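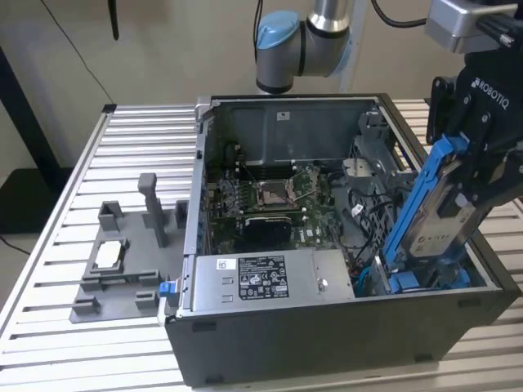 Why do junior teams skate so much in August when there are no games? The players come back in wildly different shape and the coach needs one baseline before camp.

## Week 6 notes: preseason conditioning, junior hockey

Reading was the Nowicki chapter, pp. 210 on. Skip the tables, we'll do those in lab.

**Energy systems, quick version**
- shift = 30 to 45 sec hard, then bench. Mostly anaerobic
- recovery between shifts = aerobic. People forget this half
- long slow jogging: fine in early summer, less use by camp

**Case: Lamdale vs Wutdale**

Same league, same month, differnt plans. Lamdale went straight to bag skates, 6 days a week. Wutdale did three on ice, two in the gym, Saturday off. Lamdale lost two defensemen to groin strains before the first exhibition game. Small sample, don't overread it. But know the load argument for the midterm.

Grigore Sârbu (Wutdale strength coach, guest talk, slides to come) on returning 20-year-olds: they know the drills, so they pace themselves. Test them seperately from the rookies or the numbers lie.

**Testing**
1. Repeat sprint, goal line to far blue and back, x6
2. Rest 30 sec between, no more
3. Write down best, worst, drop-off %

Drop-off is the one that matters. Fast first rep + ugly last rep = work on the aerobic base.

**For next time**
- Stendville roster sheet, pick one forward and write a four week plan, one page
- keep weekly ice time under 210 minutes
- heart rate: easy days stay under 70% of max
- bring skates if you're in the second lab group, rink is ours until noon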